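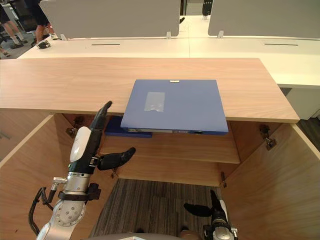

The Trouble With "Filmed Right Here"

By Hilkka Manninen

Every town that ever had a movie crew in it has a story, and in Akolbridge the story is the ferry chase from The Binstead Road. Ask anyone over 53 and they'll walk you down to the landing and show you where the hero jumped. A sign went up there in October. I have my doubts about the sign.

I don't doubt that the crew came. The local paper ran a piece on the hotel they stayed in, and my aunt sold them sandwiches. What I doubt is that the jump was shot at our landing, or that it was shot in any one place. The chase runs six minutes. In the first two the sun is on the actor's left. He turns no corners, and then it's on his right. The warehouse behind him loses a row of windows. When he finally leaves the dock, the far bank has a hill on it, and you are welcome to come and look for a hill.

None of this should shock anybody. Silent comedies were put together from bits of street all the time, and a director who liked one wall and another alley simply used both. My quarrel is with the people who write the signs. The Tosar guide to the county, which half the visitors carry, gives 20 locations for the picture and offers evidence for maybe a third of them. The rest come with a map pin and the words "widely believed." Believed by whom? Mostly by people who read the last guide.

The usual defense is that it's harmless fun, and it brings people in to buy lunch. Fine. I like lunch. But the Pelkonen boatyard, where I'm fairly sure the rowboat scene was shot (the slipway matches, crack and all), has no sign and no pin, and its oldest shed is coming down next year with very little fuss. All the fuss has been spent on the landing.

I'd settle for a second line on the sign saying what we know and how we know it. If that line turns out to be too short to bother painting, the town could move the whole thing up the river to the boatyard while there's still a shed to nail it to.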